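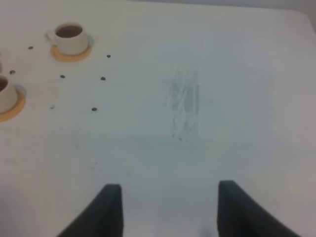

Figure 1. White cups on orange coasters, white tabletop.

Unit 9: Serving and Setting for Two
Beverage Service, Room 252
Instructor: Hiba Nasrallah

Read this before the April practical. The short reading by Gumaro Contreras is on reserve at the library desk, call slip 787.

1. The cup and its coaster

For this unit every cup goes on a coaster, including on tables that wipe clean. Put the coaster down first, then the cup. Do not carry the two together, as the coaster slides.

Center the cup as well as you can. A coaster that shows evenly on all sides looks set; one that sticks out on one side looks dropped. Small corrections are fine if you turn the coaster and leave the cup alone. Moving a full cup by its handle is how most spills in this class happen.

Handles on a table for two should point the same way. We use left in class so that I can check a row of tables quickly. In a real dining room, ask the guest.

2. The fill

Dark tea shows its level clearly against a white cup, and guests notice when two cups don't match. Pour half of the first cup, half of the second, then go back and finish each one. This also evens out the strength -- the last tea out of a pot is the darkest.

Contreras prefers a lower fill than I do. Either is accepted at the practical as long as both cups agree.
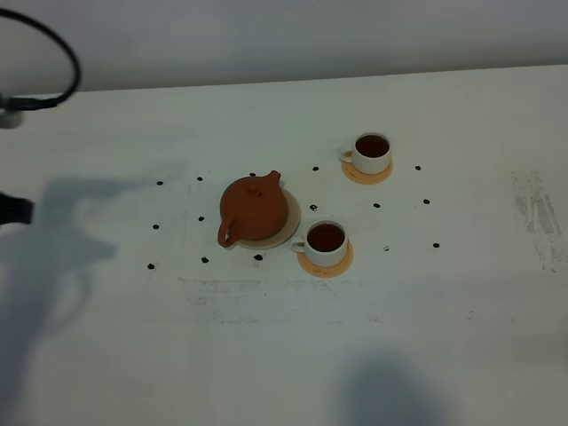 3. The pot

A clay pot needs a saucer under it for the same reason a cup needs a coaster. Leave enough room to lift the pot by its handle without your sleeve crossing a cup. Check that the spout does not point at a guest. Keep the lid on between pours and hold the knob with one finger while you tip.

4. Loose decoration

Beans, petals and the like go down last. Scatter them thinly, and keep them out from under saucers and coasters, where a single bean will make a cup rock. When clearing, pick them up by hand before you wipe.

For next time: read page 41 of the course packet and bring a clean side towel. Station assignments will be on the door.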